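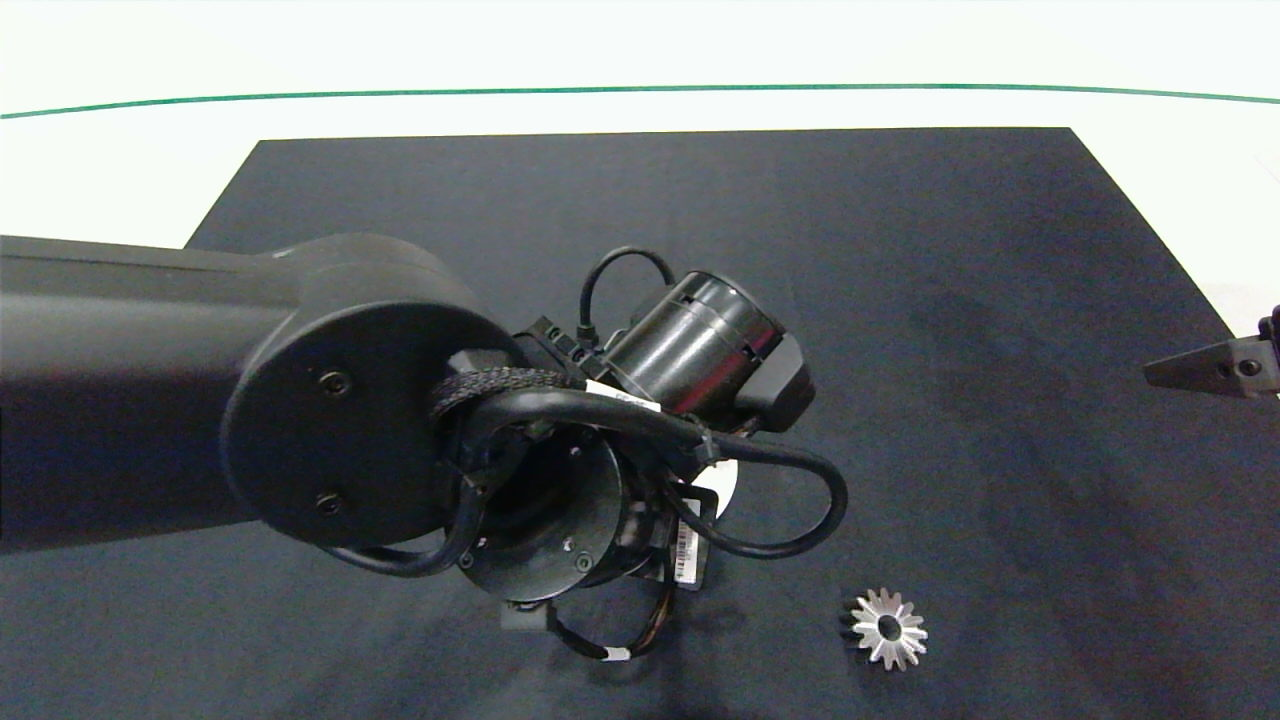

Gripper comparison, gear handling -- speaker notes
Internal review, 2021-10-19

Opening

Say what we set out to do. Two finger sets, Jornau and Stindia, same arm, same controller. We wanted to know which one we should order more of before December.

Keep the controller talk short. Andard settings were left alone for all 831 picks. If someone asks about force tuning, that is the Echeverría report.

Fingers

Both sets are tapered and bolt to the same base. The difference is the grip face. Stindia uses a coarser one.
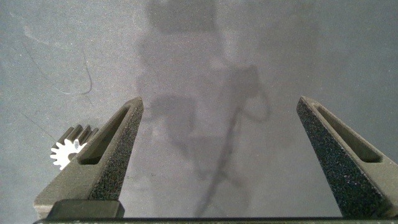 Opening width matters more than I expected. With the jaw at full width we lose time on every close, so we preset it to 90 percent for small parts. Mention that the wrist camera loses the tips if the jaw goes wider than that.

Parts

Go through these quickly, the room knows them.
-- spur gears, small, metal
-- bevel gear, larger, picked from the mat
-- white disc that carries the spur gears

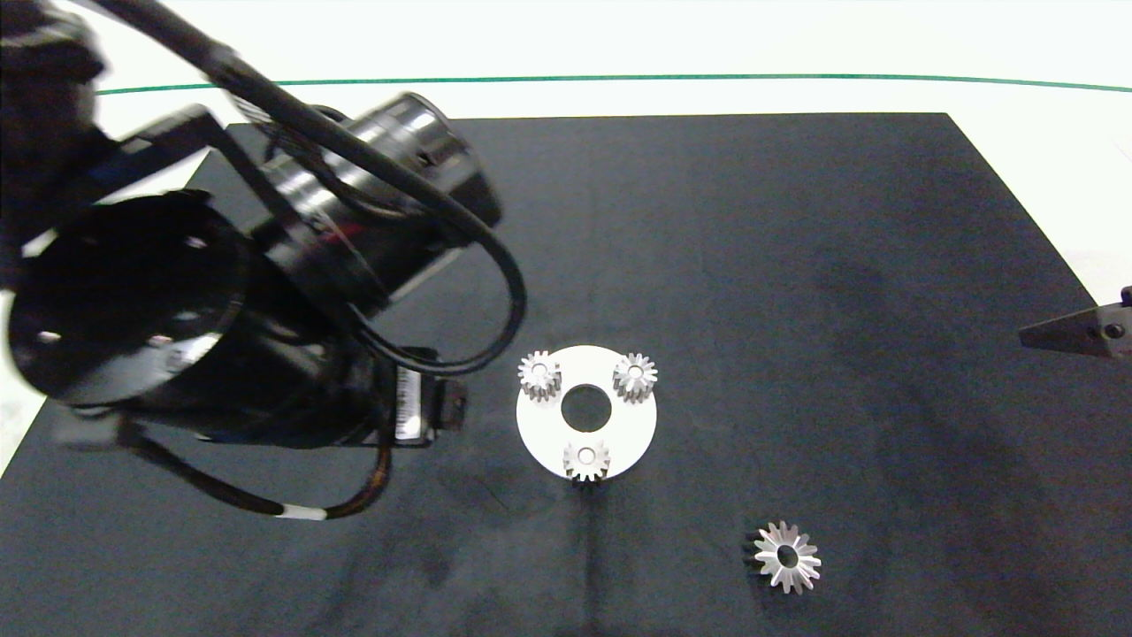

Results

Spur gears first. Clamping across the diameter puts the teeth against the pads. Coarse pads hold, smooth pads let the gear rotate. 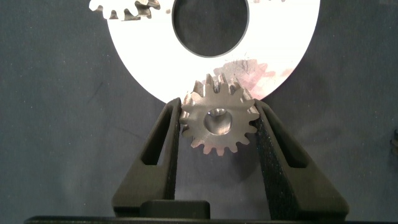

Pad wear is the cost. We changed Stindia pads after up to 190 picks. Jornau pads we changed 2 times in the whole run.

Bevel gear: no clear winner. Pause here for questions.

Head camera against wrist camera: use the head view to find the part, wrist view for the last bit of approach. Cable loops at the wrist can block the head view -- reroute before the next run.

Ask for budget for spare pads.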